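**Trolley** by Wirnuleo - desktop price tracker, updated 24/10/2019

Trolley follows the price of everyday goods, week by week, in the towns you choose. You pick a basket (bread, rice, bus fare, rent, whatever your readers or students really spend money on) and it draws your own inflation line next to the official one. We love watching those two lines drift apart!

The new version holds up to 500 goods per basket, up from 400, and you can now keep 2 baskets open side by side. That second part was Rosalinda Dizon's idea. She wanted to compare a renter's month with a homeowner's month, and once we'd tried it we couldn't go back.

Also new:

- Exchange rates on the same chart, so you can see imported goods move with the currency
- Seasonal smoothing you can switch off - fresh fruit in April looks wild without it
- Notes pinned to any price, handy when a shop shrinks the packet and keeps the tag

The starter file comes with 2,721 prices collected in Unach and Marquez, all typed in from shelf tags and receipts. Jomar Lagman checked the lot, and his notes on cooking oil alone are worth opening the file for.

Trolley runs on Windows and Mac, works offline, and saves to plain spreadsheets. One license covers one classroom or one newsroom desk. Old baskets open in the new version with their notes and dates in place. 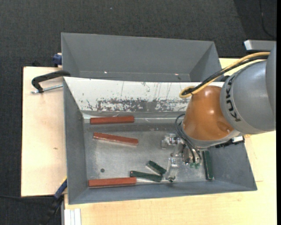
*2 min read*

Next on our list is a wage line, so you can set pay against prices on one chart. If you keep pay records for your town and would like to try it early, write to us through the Wirnuleo contact form.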